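Gumutent Flexible Filler, 184 ml tube

Made by Bratell. Sold singly or in a box of 6. Page last updated Jul 11, 2026.

I've been selling Gumutent longer than almost anything else in the shop, and I still use it at home most months, so forgive me if I go on a bit. It's a water-based filler for the gaps you get where one thing meets another: skirting and wall, door frame and plaster, window board and whatever the last builder left behind it. It comes out of the tube like thick yoghurt, smooths off with a damp finger and stays a little bit rubbery once it has dried. My old house moves about terribly when the heating goes on in November, and ordinary powder filler used to open up again in a neat hairline all along the landing. This stuff gives with it (up to a point, it's not magic!).

What it comes in

Three colours: white, stone grey and a dark slate. White is the one most people want and you can paint over it with any ordinary emulsion. The slate is meant to be left as it is, next to dark stone or darker worktops, and I'd always try a little dab somewhere out of sight first. Patterned surfaces are harder to match than plain ones. I usually pick out the darkest fleck and go a shade lighter than that.
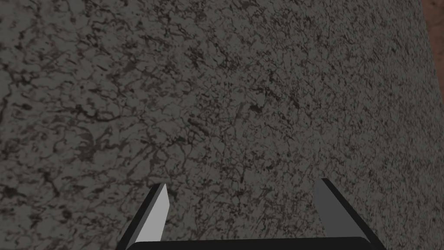
Speckled grey with darker veining.

How I use it

Brush the gap out first. An old toothbrush is fine, or the hoover nozzle if you can get it in. Snip the end of the tube smaller than you think you need, then hold it at a slant and pull it along in one go. Wet finger, wipe, rinse the finger, carry on. If the gap is deeper than it is wide, do it in two goes and let the first one firm up.

Leave it 18 hours before painting. The tube says the same and I have tried cheating, and the paint crazed all over the place. In a cold room leave it longer.

It's for gaps up to 6 mm. Anything wider wants packing with something before you start, and for really big holes you'd be better off with Charpentier, the two-part wood filler, which sets hard and takes a screw. I stock that as well, on its own page.

Please don't use Gumutent on furniture tops. I get asked this a lot, mostly by people with a scratch in a painted table, and it just won't stand up to mugs and elbows. You want a hard filler and a fine sanding block for that job, then a fresh coat over the lot. Smooth matt finishes show every repair, so do the whole top.
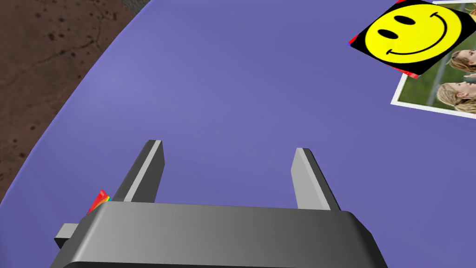
Matt lavender tabletop, curved edge.

Corners and trims

Where it really earns its keep is down at floor level. Boards shrink and swell, the trim stays put, and you end up with a dark line that collects crumbs. Run masking tape along both sides, fill, smooth, and pull the tape off while it's still soft. If you wait until it has skinned over you'll drag half of it out with the tape, and then you'll be cross. I don't fill right down tight to the floorboards, by the way. They need somewhere to go.

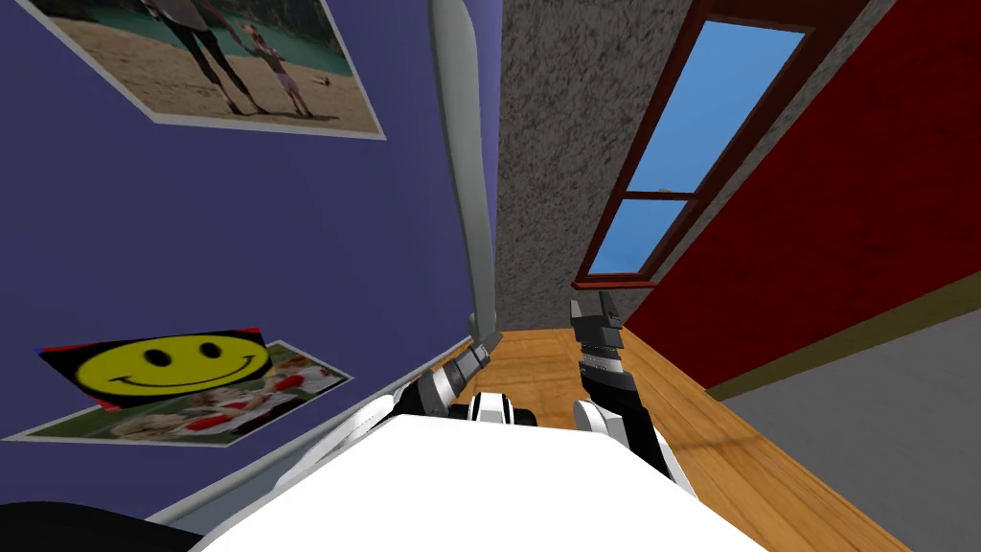

Purple wall and grey trim, down by the wood floor.

For inside corners with two different colours, fill first, paint the paler side a little way round, then cut in with the darker one once that's dry. A small angled brush helps, and so does a cup of tea beforehand. Rough walls soak up more filler than smooth ones, so buy an extra tube if one side is textured.

It's handy for old pin holes too. Press in a tiny blob, scrape it flat with a bank card and touch in the paint. 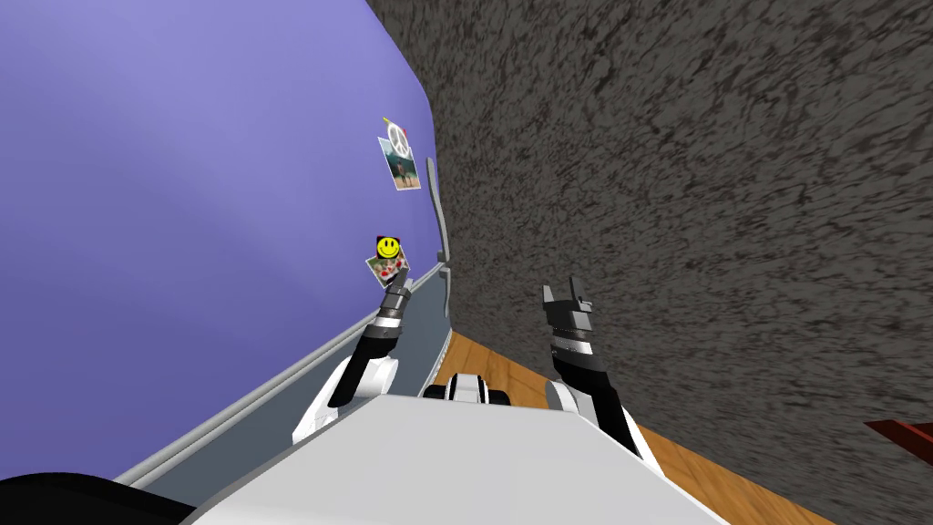

Small photos on purple, next to a dark speckled wall.

Bits and bobs

Indoor use only. Not for showers, sinks or anywhere that gets properly soaked; Fundira sealant is the one for those. Clean your hands and tools with warm water before it dries. Once it's on your jumper and set, it's part of the jumper. Keep the cap on, keep it out of the frost, and an opened tube should see you through to the next job. If the nozzle bungs up, poke a nail down it.

Unopened tubes can come back within 30 days. Boxes of 6 go out by courier, single tubes by ordinary post.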